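El presupuesto no se acaba en el brazo

Hawi Lemma
Sábado, 27 de junio de 2020
Compartido 60 veces · 5 comentarios

Llevo unas semanas peleándome con la hoja de gastos del taller y necesito desahogarme un poco (perdonadme). En abril nos aprobaron dinero para equipo de manipulación y todo el mundo, yo la primera, se lanzó a mirar brazos. Que si el Stikiveck tiene más alcance, que si el Wosari repite mejor la posición... ¡Tardes enteras comparando catálogos! Y mientras tanto, la línea de «varios» se quedó en 700 euros, puesta a ojo, para todo lo que el robot iba a tocar.

Pues los 700 volaron en 27 días. Piezas para practicar, recambios de los dedos, cables más largos, una mesa que no bailase. Nada de eso luce en una memoria y nadie te felicita por comprarlo, pero sin ello el brazo es un perchero carísimo.
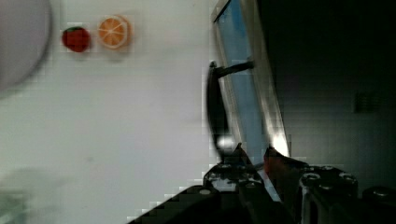

Yo a la partida de objetos le daría el mismo cariño que a la del brazo, y la escribiría con nombres y apellidos. ¿Comida de juguete? Se apunta. En nuestra mesa blanca tenemos una fresa y una rodaja de naranja, las dos de mentira, y a un palmo de la pinza una puerta con ventana azul y un tirador negro alargado, que es otro mundo. Coger una fresa y tirar de una puerta son tareas distintas, desgastan distinto y se rompen distinto. Si en el papel pone «material de pruebas» a secas, luego no hay manera de defender por qué hace falta lo uno y lo otro.

Y ya que estoy: los repuestos, por favor. Yo pediría dos juegos de dedos desde el primer pedido, aunque haya que renunciar al soporte bonito. Penry nos tardó 5 semanas en servir el segundo, y esas semanas también se pagan (sueldos, luz, mi paciencia).

Para el año que viene he puesto los consumibles en una hoja aparte. Ya me han dicho que es larguísima. ¡Mejor!

Comentarios

marisa_t: Lo de los dedos, cuánta razón. Nosotros pedimos uno de cada y así nos fue.

Quique: No estoy de acuerdo con lo del soporte. El barato vibra y acabas comprando el otro.

Te puede interesar
- Alquilar o comprar: mis cuentas con el Viler
- Mesas de trabajo que no bailan
- Cómo pedir recambios antes de que cierren el ejercicio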